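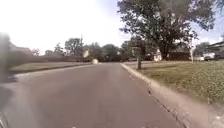 The Zonberg delivery platform has now completed its July trials on residential roads in Sundedstead, and this post sets out the method and the first results. Readers who followed the earlier entries will recall that the question under study is a narrow one: how well can a small wheeled robot keep its place on a street that has no painted markings, using the picture from one forward camera and very little else?

Most lane-keeping work relies on painted lines. Residential streets of the kind chosen for these trials have none, and the method therefore takes the kerb as its main guide. Each incoming picture is divided into three classes, namely road surface, kerb and verge. The boundary between the first two is then fitted with a smooth curve, and the robot steers to hold a set distance from it. The dividing step uses the Trelen network, which was trained on daylight footage and was not adjusted for Sundedstead in any way.

In total, 133 runs were recorded. Of these, 127 were completed without the operator taking control. The remaining six all ended at or near a junction, and it is to these that the rest of this post is devoted.

On a straight section the kerb behaves as the method expects. It enters the picture at the lower corner and narrows steadily towards the far end of the street. At a junction the kerb turns away, and the fitted curve will follow it round the corner unless it is told otherwise. The present remedy is simple. When the bend of the curve passes a fixed limit, the robot stops trusting the kerb and holds its heading for up to three seconds while it looks for a new edge on the far side.

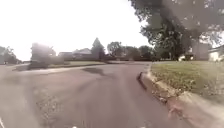 Approach to the cross street, with the kerb turning away and leaf debris along the gutter.

Debris in the gutter is the second difficulty. Leaves and twigs lying against the foot of the kerb blur the very edge that the curve is meant to follow, and in four of the six failed runs the fitted line wandered out towards the carriageway shortly before the operator stepped in. Shadow was expected to cause similar trouble. The Trelen network coped with it rather better than had been feared, although a larger set of late afternoon runs would be needed before anything firm could be said.

A comparison was also made with the Cuadros planner, which draws on a stored map of the streets. It handled the junctions more smoothly, as one would expect of a system that knows in advance where they are. On the straight sections there was little to choose between the two – indeed the kerb method kept a slightly steadier distance from the edge.

Some caution is in order. The trials covered only a small number of streets, all of them quiet and all in dry weather. Blurred pictures remain a concern as well. They were kept in the results, as removing them would have given too kind an account of the method.

The next round of work will replace the fixed bend limit with one that varies with speed, and will add a separate class for gutter debris. The run logs are being tidied at present and will be placed on the downloads page once the file names have been made consistent.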